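# skultgate-open-day

Recordings and notes from the Clivach open day, Sunday, December 7, 2025. One arm, one table, one long line of visitors who were promised hot chocolate and got robotics until the kettle was free.

If you came for a benchmark, keep walking. The repo holds what the arm recorded while strangers told it what to do, plus the scripts we used to sort the results afterward.

## What's in it

| Folder | Contents |
|---|---|
| `episodes/` | 1,222 short recordings, wrist view and joint positions |
| `rejects/` | 70 more that we kept out of the main set |
| `notes/` | the operator log, typed up, spelling preserved |
| `tools/` | playback and trimming scripts |

Joint positions are in degrees. Yes, we know. The old Flalel controller wanted degrees and the habit outlived it.

## How the day ran

Each visitor got a turn at the leader arm, with the follower arm copying on the other side of the barrier. The task card said "pick up the cloth and put it in the tray." Children under ten mostly did this. Adults asked whether it could fold shirts, then whether it could fold *their* shirts, then tried to wave with it.

We stopped after every 34 episodes to check the grip pads and let the motors rest. The operator log calls these breaks "maintenance." The sandwich crumbs in the keyboard tell a fuller story.

Between turns, people were allowed to steer the wrist wherever they liked within the safety limits. Those stretches are tagged `free_move` and make up a good part of the set. They have no goal and no success label, and the camera goes wherever curiosity pointed it. Expect a lot of cable, frame and fabric, seen from angles that no sensible task would call for. The red fingers with their black grip pads are in view at the bottom corners, which is handy when you've lost track of which way is up.
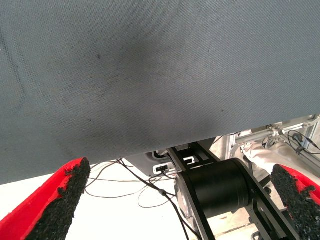
## Labels

- `success` – cloth ended up in the tray
- `partial` – cloth ended up touching the tray, or was last seen heading that way
- `fail` – anything else, including the wave
- `free_move` – no task, see the section before this one

Labels were set by whoever was at the keyboard. We went back over 50 episodes later and changed a few, nearly all of them from `success` to `partial`. Optimism ran high before lunch.

## Known problems

1. Strong light washes out white surfaces in parts of the wrist video. The Skultgate hall has tall windows and no blinds.
2. The clock on the recording laptop was an hour off until the first break. File order is right, file times before the break aren't.
3. Some episodes start with the gripper already closed. The reset button was within reach of visitors and looked like fun.
4. Audio was switched off on purpose. Don't ask for it.

## Playing it back

```
python tools/play.py episodes/ --tag success
```

Swap the tag for any label in the list. `--slow` halves the speed, and suits `free_move` if you get seasick.

## Use and thanks

Free to use for research and teaching. If you publish with it, cite the repo name and say it came from an open day, so readers know what they're in for.

The leader arm was on loan from Núñez and has gone back with all its screws. Open an issue if a file won't load. We check them on weekdays – most weekdays.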